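4.2 Task selection and the towel problem

Teams on the Prasemgate module were free to pick their own two-arm task, provided it could be reset by one student in under a minute. Five of the six chose cloth. We had advised against cloth, in writing, in January.

The group led by Colm Flanagan settled on hanging up a towel by its loop. Their first plan was to grasp any corner and work along the hem, an approach that reads well in a proposal. After 70 attempts they gave up on the hem and went for the loop directly, with one arm lifting it and the other steadying the cloth. 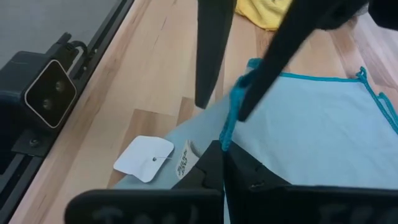

Figure 3. Wrist camera view during the towel task, with the fingers of both arms near the hanging loop.

Labels gave more trouble than folds. The team's detector, trained on 278 hand-marked stills, showed a lasting fondness for anything pale and square, and would offer a care label as a grasp point with great confidence. Marking a further 50 stills cured most of this. The marking was done in one evening and is, by the students' own account, the least loved part of the course.

Two other groups borrowed the Flanagan detector without asking and found that it did not carry over to their tea towels, a result we report here as a small lesson in both generalisation and manners. Their grasp planner is described in Section 4.3.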